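Ridel open afternoon, Bancombe – visit notes

Posted in October

The Ridel workshop is in the old Purves building at the back of the Bancombe industrial estate, and it opens to the public twice a year. I drove 109 kilometres to get there and parking was easy. Sign-in was at the roller door. My visitor sticker said 570, and they were still handing them out when I left.

The front half is shop-floor work. A Kusteck arm was moving brackets from a tray to a rack, and it did this well for as long as I watched. The parts were all the same and the tray never moved. The operator told us the cell had run 721 trays since winter with one person looking after it. When a visitor asked what happens if a bracket is upside down, the answer was that the arm stops and someone comes over.

Household chores are at the back, and this was the part I had come for. The jobs on the list were folding a tea towel, wiping a bench and putting cutlery away. The towel took four tries and ended up more rolled than folded. Wiping was better, though it missed the corners.

Cutlery is harder than I would have guessed. Spoons are shiny and chopsticks are thin, and both tend to roll or slide when something pushes them. The staff member said their success rate on a single item was 70 per cent on a good day. My kids are somewhere near that.

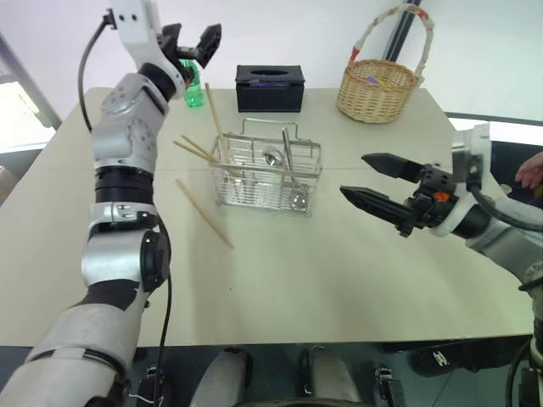 The cutlery table, with two spoons and one chopstick in the wire caddy and three chopsticks still on the tabletop.

I asked when I could buy one for the kitchen and got a polite shrug. For sorting identical parts I would say the machines are ready now. For clearing up after dinner, no – too slow, and it still needs someone standing by.

Tea and a sausage in bread were by donation. Toilets are across the yard. Wear closed shoes or they won't let you past the yellow line.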